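**Thread: Agency directory rankings, does the score move leads at all?**

**torkum_media** | Jul 30, 2026

We are a 19-person agency (paid search, some brand work). Pukero moved us from page three to the top row of its regional list in February. Since then, 282 profile views and two inquiries, neither qualified. The sponsored slot renews soon. Does anyone have numbers that support keeping it?

**efarina**

Two inquiries from 282 views is low but not unusual. Check attribution first. Pukero's outbound links drop the referrer unless you add your own UTM string in the profile URL field. Half of ours were landing as direct.

**torkum_media**

UTM has been in place from the start. Direct traffic is flat over the same period.

**gridlock59**

The rank is a composite. Review count, review recency, service focus and a "market presence" term they don't publish. I rebuilt it from public profiles and got a decent fit without the sponsorship flag, so I don't think the paid slot changes the score. It changes placement only. 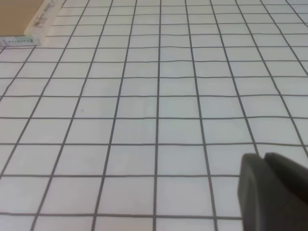
Plot rank against review recency and most of the movement is explained before you touch anything else. I put the agencies in our category on a plain matrix, recency across, review count up. The trap is reading it like a grid seen at a low angle, where the near squares look huge and the far ones shrink into thin bands though the spacing hasn't changed. Rank 1 to 5 feels like a big gap and 40 to 45 feels like nothing. In my fit the score difference was nearly the same.

**efarina**

Disagree on that last part. Score difference may be even, but clicks are not. Buyers look at the first row and stop. Position matters even if the score behind it is linear.

**gridlock59**

Clicks, yes. I was talking about score.

**n_aydogan**

Client side here. I ran the agency search for Bayram last year. We used the directory to build a long list, then ignored rank and read the reviews that mentioned budget. Arport, who we hired, was nowhere near the top.

**efarina**

One search isn't a sample, Necati.

**n_aydogan**

Agreed. It is still one more signed contract than the slot has produced for the OP.

**torkum_media**

I'll let the sponsorship lapse, keep the free profile and ask four recent clients for reviews. Will post the view count after a quarter.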